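Speaker notes – "Where does the can go?"
Brarkwood Community Hall, 15 Aug 2018
Orysia Hnatiuk

Slide 1. Title only. Wait for the chairs to stop scraping.

Thanks for having me. I was asked to speak on organizing the drinks shelf, and I said yes before I'd worked out how little I believe in most of it. So you'll get the method, and you'll get my doubts, and there's coffee at the back either way.

Slide 2. My own pantry, October.

Tell the Sterkine story. I bought the full Sterkine starter kit: bins, risers, stick-on labels, a booklet with a woman on the cover who has clearly never owned a half-finished bag of lentils. Price was 60 dollars and I paid it. Two weeks later the bins were full of batteries. Pause here, people usually laugh, and somebody will say theirs was elastics.

The claim on the box was that I'd "save 12 minutes a day". Ask the room where those minutes would come from. I don't spend 12 minutes a day looking for pop. I doubt anyone here does. If you drink three cans a day and each one takes you four minutes to locate, you need a different talk.

Slide 3. The tray argument.

The Fokura people, who publish a newsletter I read mostly to argue with, say every loose can should live in a tray. Their reasons: it won't roll, it won't leave a ring on the shelf, and you can lift the lot out in one go to wipe underneath. I'll take those in order.

Rolling. A can standing up doesn't roll. A can lying down does, and a tray with sides will stop it, fair enough. But if you're standing your cans up, the walls are doing very little for you except getting in the way of your fingers. Shallow is better than deep for that reason. If you must have a tray, buy the one with the lowest sides you can find.

Rings. Granted. I've got a ring on my own shelf from a can of tomato juice and I've stopped pretending it'll come out.

Lifting the lot out. Try it with a full one. Hold up the demo tray, loaded, one hand. It wobbles. Put it down before it goes on somebody's shoes. (I dropped it in rehearsal. Demchenko the cat has not forgiven me.) 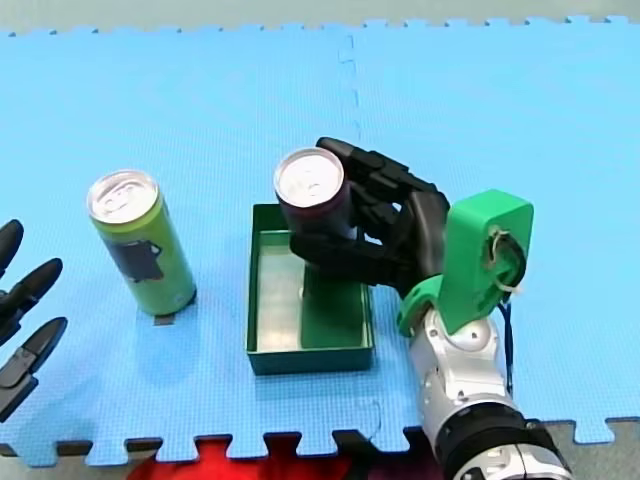
Which brings me to the block. Fokura is very keen on putting a block in the tray so that one can stands higher than its neighbours, "for visibility". I tried this at home for most of a winter. What I can tell you is that a raised can is easier to see if the thing in front of it is short, and makes no difference at all if there's nothing in front of it. Tall slim cans make it worse. They're tippy to begin with and now you've put one on a step.

Where a step does help is at the back of a deep shelf. Mine is deep, my arms are not long, and the back row used to be where ginger ale went to expire. A block back there is worth having. A scrap of two-by-four does it. Don't pay for one.

Slide 4. Sorting by colour.

I know some of you do this. I can see you. The theory is that red goes with red and green goes with green and the eye finds it faster. My trouble is that the companies don't co-operate. Lime and lemon both turn up in a yellowish green, cherry and cola both turn up in a dark red, and my husband has twice brought me the wrong one from a colour-sorted shelf while insisting the system was working. Read the label. Turn the label to face out when you put the can away, and that's your sorting done.

Ask for a show of hands: who faces their labels out? Then ask who lives with somebody who doesn't. Second group is always bigger.

Slide 5. What you put down on the floor.

Short section, skip if running late. When you empty a shelf, the cans have to go somewhere while you wipe. Counter's usually full. I use foam play mat tiles on the kitchen floor, the puzzle-edge kind. They're kind to knees and a can dropped on foam from low down generally survives. Two complaints. The bumpy surface holds on to sugar, so rinse the tiles afterward. And the seams catch crumbs – I'd sweep before laying them, and I'd sweep again after.

Somebody asked me last time whether the textured side goes up or down. Up, for grip. I've no strong feeling about it.

Slide 6. Does any of it matter?

My neighbour keeps her cans in the cardboard they came in, torn open at one end, on the floor of the garage. She has never read a newsletter. She finds what she wants every time I'm over there, and she offers me one.

So, what I'd keep: something on the shelf under anything that leaves a ring, labels out, a block at the back if your shelf is deep. What I'd leave in the store: the riser set, the label maker, and any tray you can't get your hand into comfortably.

Questions. If the person from Sterkine is here again, let her speak, but keep it short. Handouts are on the piano. I printed 200, so please take a few for your friends.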